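Stutari Forums > General Chat > Money and Shopping
Thread: Repair or replace? where do you lot draw the line
Started November 2020

gremska_jo
Washing machine died on me. Repair man wants nearly as much as a new one just to swap the bearings, and he can't come for 6 days. My mum had the same twin tub for most of my childhood and dad fixed it with a screwdriver and swearing. When did we stop mending things? Is it even worth trying any more or do I just buy another and feel bad about it.

Not after brand wars please. Just where you draw the line.

omprakash_j
Half the price of new, thats my line. Over that it goes. Bearings are a sod though, on a lot of machines the drum is sealed so they sell you the whole tub. Check that before you pay anyone.

pedalbin
Never repair a washing machine. Life's too short. New one, two year guarantee, done.

ilze_z
Can't agree pedalbin. Mine is on its third set of brushes and second pump. Parts cost less than a takeaway each time. People bin a machine for a blocked filter. Saw one at the tip last winter, coin stuck in the pump, that was all that was wrong with it.

pedalbin
And how many evenings did you spend on the floor with a torch? My time is worth something.

ilze_z
2 evenings. In years. I'd have spent longer than that in the shop queue.

gremska_jo
Should've said, I'm handy-ish. Can wire a plug and I did the toilet cistern. Never had the back off anything bigger.

katayama77
Start on something that doesn't hold water. My first was a toaster. Second was a toaster as well, as I'd killed the first one.

Setsuko H
Lol. Mine was a hairdryer. Still works, smells a bit.

Bigger question for me is whether you can get parts at all. Had a nice Stistano kettle, lid hinge snapped, wrote to them and they offered 10 percent off a new kettle. For a hinge!! Glued it. Glue lasted till December and then the lid went in the sink.

omprakash_j
Kettles are the worst for it. Same with vacuum cleaners, a whole new head for want of one clip.

tinhatted
Don't think it's a plot, before somebody says so. People want cheap, cheap means clips and glue. My gran's mixer cost her a month's wages. Of course it could be mended, it had to be. You can still buy stuff like that now if you pay for it, most of us won't.

ilze_z
Bit of both. Nobody asked for batteries glued into phones did they.

tinhatted
They asked for thin phones.

ilze_z
Did they though

kanako_k
Going to put a word in for the old beige box under the desk. Those are the last thing in my house you can get into without a heat gun.

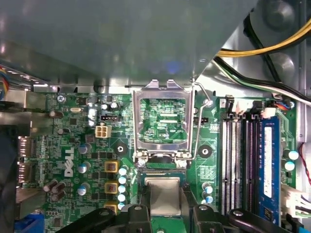

My own rule has always been about fixings. If I turn a thing over and see screws I'll have a go, if it's a smooth shell with no way in I leave it on the shelf. Bought my last fan heater that way, and the lamp in the hall, and both have been apart since. A desktop pc passes easily. Even the processor comes out – that Dell has the plate over the socket on a hinge with a little lever at the side, swing it open and the chip is just a thing you can lift, nobody's soldered it down. Compare my laptop where the memory is fixed to the board and that's your lot for life. So Jo, look at the back of your machine. Screws round the edge, good sign. Rivets, walk away.

gremska_jo
Just been and looked. Screws. Quite rusty ones.

omprakash_j
Penetrating oil and leave it overnight. Don't force it or you'll round the heads and then you really will be buying new.

pedalbin
Fair point on desktops kanako but who's still got one? And chips going isn't what kills them, it's that they get slow. You can mend a slow computer all you like, it's still slow.

kanako_k
I have got one, hence. And more memory and a new drive sorts slow, mostly. Did my sister's. She's stopped moaning anyway.

sota_hat
Can I be awkward about fridges. Old fridge runs fine but eats electric. Keeping it going forever isn't always the green choice. We changed ours and the bill did drop, can't say how much was the fridge and how much was my son moving out.

Setsuko H
Ha. Sons use more than fridges

tinhatted
Fridges and tumble dryers I'd agree. Washing machines not so much, most of it is heating the water and you can wash at 30.

ilze_z
Before you order bearings Jo – take the number off the sticker inside the door, NOT the one in the manual. I ordered seals from the manual once and they were for some other drum. Sent them back, postage was on me.

katayama77
And take photos as you go. Every wire. You think you'll remember and you won't.

pedalbin
And turn the water off. Even I know that one.

gremska_jo
Ok, oil is on, sticker number written on my hand. Found the bearing kit for 23 quid with the seal. Drum isn't sealed, I checked, its bolted in two halves. Will report back. If I flood the kitchen pedalbin gets to say told you so.

pedalbin
I'll be nice about it.

sota_hat
Which launderette are you using meantime? The one by the station has put its prices up again, try the one behind the chip shop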